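Feb 28, 2019
By Aslak Skjelbred

I'd been trying to get a look inside Hellström since October, so when their open day finally came up I was at the door before the coffee was (the coffee, when it came, was excellent, and so were the little almond things next to it). Most visitors headed straight for the big hall and the palletizers. I like those too, but I'd come for the small rooms upstairs, where they keep the kitchen cell. They call it Vastuser — I asked three people what that means and got three shrugs.

It's one arm at one table, with a five-minute talk from a technician who plainly could have gone on for an hour. I let her! The talk was meant to be about what the arm can do, but I kept asking how they keep it running, and that was the good stuff.
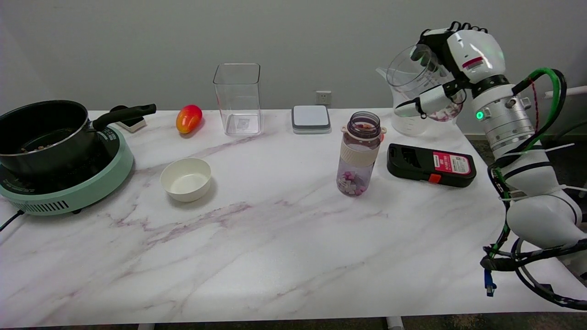

The Vastuser table at Hellström, with the arm holding the pitcher.

The first thing she showed me was the morning check. Before anyone touches the software, somebody runs a hand along the cables with the power off, feeling for a tight spot or a nick. The black and green bundles are held on with plain white cable ties, and I'd have guessed a place like this would use something fancier. Nope. They tried a stiff sleeve and it fought the arm every time it reached across itself. Ties are cheap, you can see what's under them, and you can snip one and move it in ten seconds. They go through a bag of 100 faster than she'd like to admit, mostly while someone is fussing over how much slack to leave in a loop. Too little and it pulls at the joint, too much and it drags on things.

Then there's the hand, which gets most of the attention. A clear pitcher is a mean thing to give a robot, she told me, and I believe her. It's see-through, it's slippery, and it changes weight depending on what you put in it. Their grip setting runs on a scale up to 300, and they start new objects at 85 and creep up from there. She once watched a colleague start at 200 with a paper cup, and I'll leave that one to your imagination.

The layout of the table matters more than I'd have thought, too. The cooktop and its saucepan sit at the far left, the scale is toward the back under the wall outlet, and everything else goes in between or close to the arm. The mango was my favorite — there's something very cheerful about a mango at a robotics open day. Fruit is good practice, apparently, with no two pieces quite the same shape.

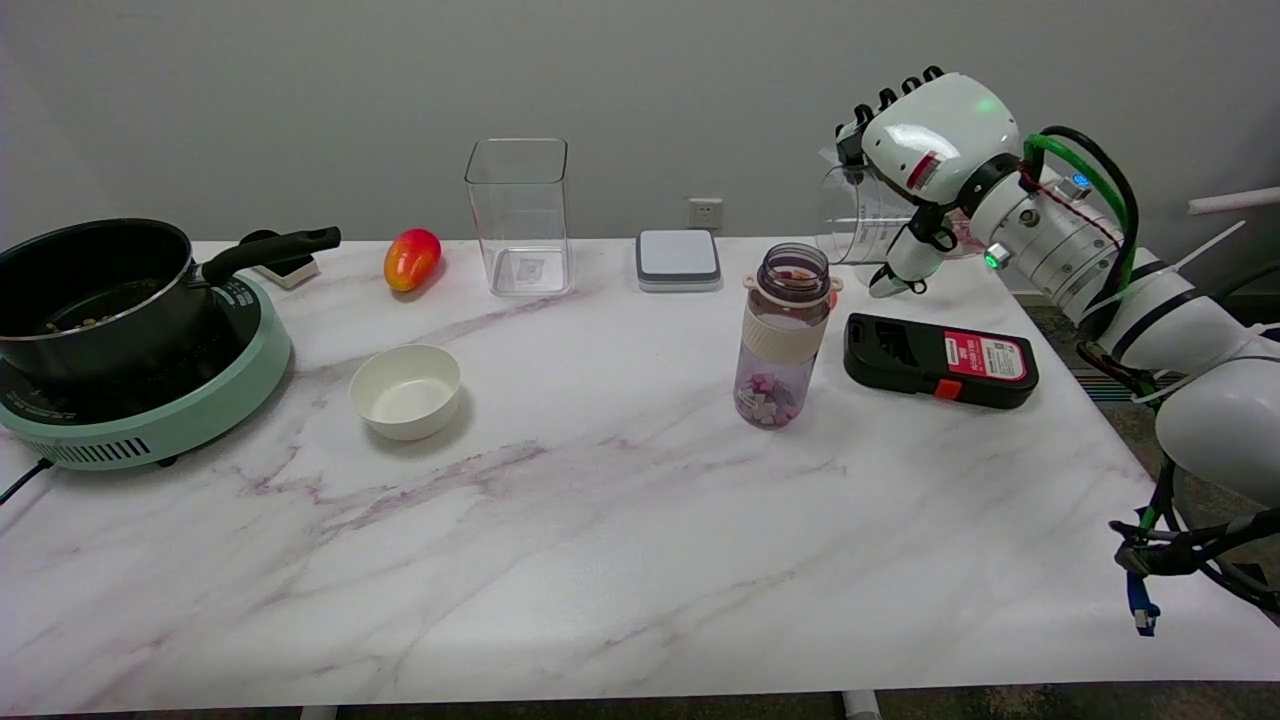
I asked what breaks most often, expecting to hear about motors. Connectors! A plug works itself a tiny bit loose, the hand drops off the network for half a second, and the whole job stops. Their fix is very low-tech: unplug it, look at the pins, blow out the dust, push it back in until it clicks, then wiggle the arm through its slow routine and watch the log. If the fault comes back twice in one shift, the cable gets swapped and the old one goes in a box for testing. They get their spares through a little supplier called Prustalach, and she keeps two of everything in a drawer after one long week of waiting on a part.

The slow routine is called Tusen, by the way, and I could have watched it all afternoon. Every joint goes out to its limit and back at a crawl, one at a time, and you stand there listening for anything scratchy.

I missed the tour of the big hall completely. I did get back downstairs in time for the last of the almond things, and I've put my name down for the next open day.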